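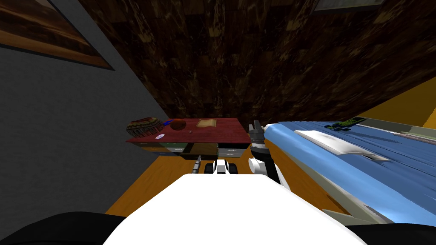 La chambre de démonstration dans Corik, vue depuis la tête du robot, bras droit tendu vers le bout de la table.

Corik – le pack d'enregistrement en simulation

Bon, je vous présente Corik, puisque c'est moi qui réponds aux mails et que je reçois toujours les mêmes questions ! Corik, c'est notre logiciel pour enregistrer des démonstrations de manipulation à deux bras dans des intérieurs simulés. Vous prenez les manettes, vous pilotez le robot, vous faites la tâche, et tout part dans un jeu de données que votre modèle pourra avaler ensuite. Je m'en sers presque tous les jours depuis la première version (celle qui plantait quand on ouvrait deux tiroirs à la fois, les anciens clients s'en souviennent, pardon encore).

Chez Truninine on a commencé par vendre le banc réel, avec les deux bras et les pieds réglables. Et puis on s'est rendu compte que beaucoup de labos voulaient s'entraîner avant d'avoir reçu le matériel, ou faire du volume sans immobiliser une salle entière. Kasun Khan a écrit le moteur de scènes, moi je me suis occupée de l'interface et des épisodes fournis, et Karthik Haque a fait tout le format d'export. Si un fichier ne se relit pas chez vous, c'est lui que j'appelle.

Ce qu'il y a dans le pack

Le logiciel, une licence pour deux postes, 21 scènes d'intérieur et 526 épisodes déjà enregistrés que vous pouvez rejouer, découper ou mélanger aux vôtres. La paire de manettes Tilis est vendue à part, mais Corik accepte aussi les manettes du commerce (la liste est dans la notice, page « Périphériques »).

Les scènes, c'est la partie que je préfère. Il y a des cuisines, des bureaux, un couloir un peu triste, et plusieurs chambres. Celle du haut de la page est ma chouchoute pour débuter : une table basse rouge foncé, un panier tressé rayé posé à gauche, quelques objets sur le plateau et un lit à couverture bleue juste à côté. On a tout de suite une contrainte d'espace, on ne peut pas balancer les bras n'importe comment, et pourtant ça reste faisable dès la première heure. Les textures des murs et du sol se changent d'un clic – le marbré brun, je sais, tout le monde ne l'aime pas, moi oui !

Comment se passe un enregistrement

Vous choisissez une scène et vous tapez la consigne en toutes lettres, par exemple « mets le pain dans le panier ». Cette phrase est enregistrée avec l'épisode, alors écrivez-la comme vous la diriez à quelqu'un. Ensuite, gâchette gauche pour démarrer, gâchette droite pour arrêter. Entre les deux, Corik garde la vue de la tête, les positions articulaires des deux bras, l'ouverture des pinces et la pose de chaque objet, à 30 images par seconde.

À la fin on vous demande trois choses : réussi, raté ou à revoir. Ne jetez pas les ratés ! Ils sont rangés dans un dossier séparé et j'ai plusieurs clients qui s'en servent pour apprendre à leur modèle à reconnaître une prise mal partie. Les « à revoir », en revanche, regardez-les vraiment le soir même, le lendemain on ne sait plus ce qui clochait.

Pour varier, il y a le bouton Mélanger. Il déplace les objets sur la table, change la lumière et fait pivoter légèrement la base du robot. Vous pouvez bloquer ce que vous voulez : si votre tâche tient au panier posé à gauche, cochez le cadenas à côté du panier et il ne bougera plus. Je conseille de faire une bonne série à scène fixe avant de mélanger, le temps d'avoir des gestes propres. Les premiers épisodes d'un nouvel opérateur sont toujours hésitants, avec des petits allers-retours au-dessus de l'objet, et ça se retrouve tel quel dans le modèle.

Petit conseil de prise en main : on voit la scène par-dessus le torse blanc du robot, et les gens ont tendance à oublier le bras dont ils ne se servent pas. Ramenez-le devant le torse avant de démarrer, toujours au même endroit. Il y a un raccourci pour ça (touche R, « repos »).

L'export

Un dossier par épisode, avec la vidéo, les trajectoires dans un tableau et la consigne dans un fichier texte. Pas de format maison impossible à ouvrir, Karthik y tenait énormément. L'outil en ligne de commande s'appelle Paul (ne me demandez pas, c'était un nom provisoire) et il convertit un lot complet pendant que vous allez déjeuner. Comptez environ 14 Go pour la bibliothèque fournie une fois décompressée.

Ce que Corik ne fait pas

Je préfère le dire ici plutôt qu'après la commande. Les tissus sont rigides : la couverture du lit a de jolis plis mais vous ne la plierez pas, et l'oreiller se déplace d'un bloc. Les liquides n'existent pas. Les tiroirs s'ouvrent, à condition que la scène les ait déclarés mobiles, regardez l'icône dans la liste des objets. Et un modèle entraîné uniquement là-dedans aura besoin d'épisodes réels avant de se débrouiller sur un vrai banc – chez nous on mélange les deux, et on garde toujours des épisodes réels de côté pour tester.

Côté machine

Un PC avec une carte graphique dédiée, sous Linux ou Windows. Ça tourne sur mon portable, mais le ventilateur me le fait payer, donc pour de longues séances prenez un poste fixe. Il n'y a pas de version Mac pour l'instant.

Commande et mises à jour

Le pack se commande par le formulaire de contact, avec un devis en retour. Labos et écoles, indiquez-le dans le message, le tarif est différent. Les mises à jour de scènes sont comprises la première année, et la prochaine arrive en juillet avec des salles de bain (Kasun travaille sur les miroirs, il souffre). Si vous hésitez, demandez la version d'essai : elle contient la chambre à la table rouge et une cuisine, avec l'export complet activé.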